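Spent this month comparing two hand-held grippers for collecting manipulation demos at our office in Fekcombe. Posting notes in a thread so they're in one place.

The two units are the Zenley and the Cunha. Both are the kind you hold in your hand and squeeze, with a camera on the tool. No arm involved at this stage. The arm comes later, when the policy gets trained.

Setup: same operator, same tables, same wide lens. 100 demos per gripper to start with, mostly picking things up off a table and putting them down somewhere else.

Weight first. The Cunha is lighter and you notice it by the second half hour. The Zenley has more up front, so the wrist does more work. I switched hands a lot with that one.

Finger pads matter more than I expected. The Zenley came with flat hard pads and anything round slid out. I swapped them for soft ones from Zosbridge and stopped dropping cups. The swap is four screws and takes a few minutes.

Next thing I looked at was how much of the room ends up in the view. With this lens the answer is a lot. You get the gripper along the bottom, then the table, and then everything up to the ceiling lights.
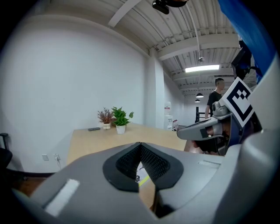
View from the gripper camera. Plants and a remote on the table, marker card over on the right.

The wide view is good for tracking. Ceiling panels, lamps and wall outlets all give the software something to hold on to. Plain white walls don't, and I lost tracking most often when I turned to face one up close.

Downside is that the lights are in view too. With auto exposure on, tilting up even a little made the tabletop go dark for a few frames. I locked exposure on both units and left it there.

Markers: keep them clean and flat. One card on the Cunha had started to curl at a corner and the finger width readings jumped around. Taped it down, readings settled - I redid that batch anyway.

Where I've landed for now: Cunha for long sessions, Zenley with the soft pads for anything slippery or heavy. If I could only keep one it would be the Cunha.

Plan from here is 3,000 demos before we train anything, split across both. I'll add to this thread when the arm is mounted and I have success rates to share.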